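The Slow Business of Putting Things Away

Household robots have learned to grip. Finishing a chore is proving to be the harder lesson.

Aug 3, 2025

The request is one that any parent has made of a child: take that off the table and put it in the drawer. At the Plondura test rooms, where engineers from the robotics firm Skivbridge have worked since January, the same request takes up most of a morning. It is entered in the log as Task 2, and the staff speak of it with a certain weariness.

The furniture is plain, and deliberately so. Inês Abreu, who oversees the trials, asked for pieces of the sort found in a rented bedroom, with no markers or special handles to help the machine along. The nightstand stands low against the wall, with a table close by, and the arm must work in the space that is left.

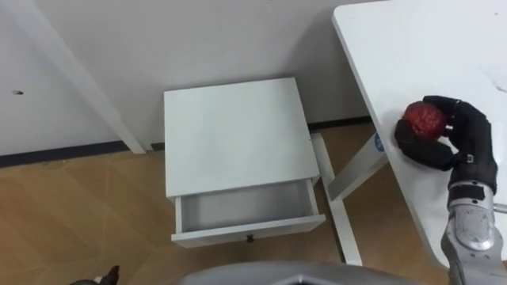 A robot hand holds a red object near the edge of a table, with a nightstand drawer standing open behind it.

For many years the grip was thought to be the difficult part. A hand that could close on a glass without breaking it, or on a piece of fruit without bruising it, was a fair subject for a doctoral thesis. That work has largely been absorbed into the hardware. Modern hands have jointed fingers and a working thumb, and they are taught by repetition in place of written instructions for each joint.

What remains is everything that surrounds the grip. A drawer may be open by the width of a hand or by half of that. Its front may sit lower than the machine expects. The arm that reaches over a table on one attempt may brush against it on the next. Mererid Kemeys, a senior engineer on the project, regards these small differences as the true measure of progress.

"People see the hand close and they believe the job is done," she said. "We have barely begun at that point. The object has to travel, it has to clear the furniture, and it has to be let go in the right place. Each of those can fail without the others failing."

Skivbridge provided this magazine with the results of its most recent series. In 346 attempts at placing a single object in an open drawer, the system succeeded in 70 percent. When the nightstand was moved a short distance between attempts, the rate fell to 67 percent. The company considers the narrow gap to be the more important result. Earlier versions of the software depended heavily on the furniture staying where it was.
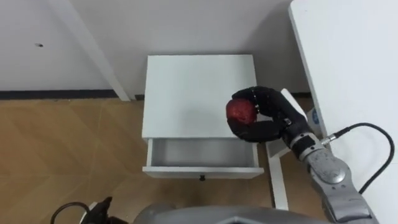 Whether such figures justify a product is a matter of some dispute. Pádraig Hayes, who advises care homes on equipment purchases, has visited the test rooms twice and remains cautious. A helper that fails at three tasks in ten, he observed, creates work for the person it was meant to relieve. Someone must pick up what was dropped, and in a care home that person is already short of time. He would want to see far better results, sustained over months and in rooms with residents in them, before recommending a trial.

The shop floor offers a more forgiving setting. At Nyaga, a parts distributor that has run its own program for the past year, robots fill shallow bins from a supply table. The bins are bolted in place and the lighting does not change. Rodrigo Magalhães, the operations manager, has been satisfied with the outcome, although he keeps a worker assigned to each pair of machines and has no plan to alter that arrangement. The robots are slower than his staff. They are useful to him chiefly on the late shift, which he has long had trouble filling.

Homes allow no such controls. Drawers stick, lamps are moved, and a chair left in the wrong place can spoil a reach that worked the day before. Nuno Azevedo, who directs the household program at the research group Wumila, believes that the first useful domestic machines will be sold for a short list of chores and will decline the rest. Clearing a table and putting items away would be on his list. Making a bed would not.

Abreu's team will turn next to closed drawers, which the machine must open for itself before anything can be placed inside. Closing them again afterward has been set down as a separate task, and work on it has not yet been scheduled.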